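Le pot aux trois anneaux et le reste du tiroir

J'ai passé une bonne partie du week-end à vider le tiroir à côté de la plaque. Il ne fermait plus depuis novembre, quand j'y avais mis le fouet de ma mère et deux louches. J'ai tout étalé sur le plan de travail, j'ai passé l'éponge au fond et j'ai décidé de ne remettre que ce qui sert vraiment.

Les cuillères en bois étaient le gros du problème. Elles sont longues, elles se mettent en travers et elles bloquent le tiroir du dessus. Radu m'avait conseillé un séparateur en bambou, celui de chez Troncoso, mais il fallait le recouper et je n'ai pas de scie. J'ai préféré sortir de l'armoire un petit pot crème qui ne servait à rien. Il est formé de trois anneaux empilés, avec une pièce orange sur celui du haut – à la maison on l'appelle le canard, à cause de cette espèce de bec.

Je l'avais payé 4 euros dans un vide-grenier, à un monsieur qui vendait surtout des lampes. Il a d'abord logé des stylos, puis des élastiques, puis plus rien. L'ouverture n'est pas grande, il ne faut pas compter y mettre toute la batterie de cuisine.
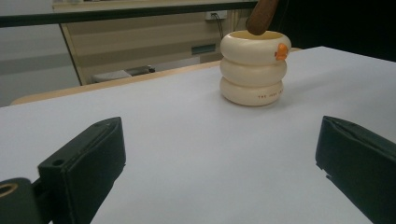

Pour le reste, j'ai fait simple. Les spatules sont allées dans le bocal haut, à gauche de la plaque. Les couteaux restent sur la barre aimantée. Le fouet est accroché sous l'étagère avec un crochet vissé, et j'ai dû m'y reprendre à deux fois parce que le premier trou tombait dans un joint. Yiran a récupéré une louche et le presse-ail, que je n'utilisais jamais.

Le tiroir fait 40 cm de large. J'y ai laissé l'économe, les ciseaux, le tire-bouchon, la râpe fine et le rouleau de ficelle. Les pinces à sachet sont dans une boîte à thé sans couvercle, calée dans l'angle avec un morceau de carton.

Il me reste à trouver une place pour le mortier. Il est lourd, je ne veux pas le monter sur l'étagère, et sous l'évier il prend l'humidité. Pour l'instant il est par terre, près de la porte, et je me cogne dedans le matin. Weidong pense qu'il tiendrait sur le rebord de la fenêtre – je mesurerai quand j'aurai enlevé le basilic, qui a de toute façon mal passé l'hiver.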